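Growing chillies on a windowsill: your questions answered

June 21, 2020

Print this page | E-mail to a friend | 14 comments

We love chillies, and judging by our inbox so do you! These are the questions that come up most often at the Rullura seed swap.

When should I sow?
February is ideal if you have a warm spot indoors. Chillies are slow starters and the hot ones are the slowest of all, so an early start really does pay you back in August. If you've missed it, buy young plants instead (the garden centre at Trutach usually has a lovely range) and you'll still get a good crop.

How deep do the seeds go?
Barely under the surface. A light sprinkle of compost over the top is plenty, then water gently and cover with a clear bag or lid until you see green.

My seeds haven't come up. Are they dead?
Probably not! Some of ours have taken 30 days. Keep the compost damp but not soggy, and move the tray somewhere warmer if you can.

Which variety is best for beginners?
Sánchez, every time. It stays short, doesn't mind a draughty window, and the fruits go from green to a fantastic deep orange. Grerkevano is hotter and a bit leggy, but the flavour is wonderful in a stew.

When do I pot on?
Once there are 3 proper leaves, not counting the first pair. Lift each seedling by a leaf, never the stem, and bury it a little deeper than it was before.

Do I need to pollinate the flowers?
Indoors it helps a lot. Tickle each open flower with a small soft paintbrush around midday and go from one to the next. It's oddly relaxing.

How do I measure out such tiny amounts of feed?
A kitchen syringe is fine for most people. If you get keen, pipettes are great fun for seedlings, and the tips are sold in boxes with a grid of holes to keep them upright. 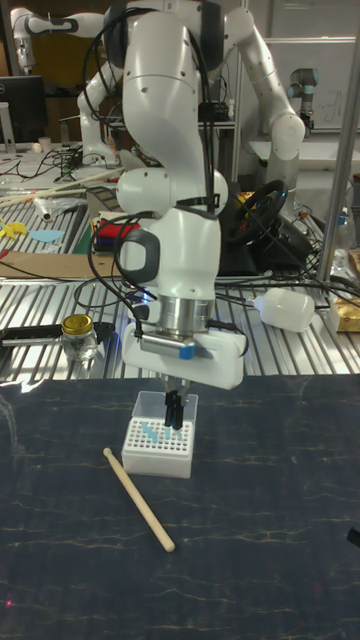
Can I keep the plants over winter?
Yes, and do try it! Cut them back hard in autumn, water very little and keep them frost free. Second-year plants fruit earlier, and ours are usually twice the size.

Share (472) | Print | E-mail

Related
Why are my chilli leaves curling?
Drying and storing your crop
Sweet peppers in pots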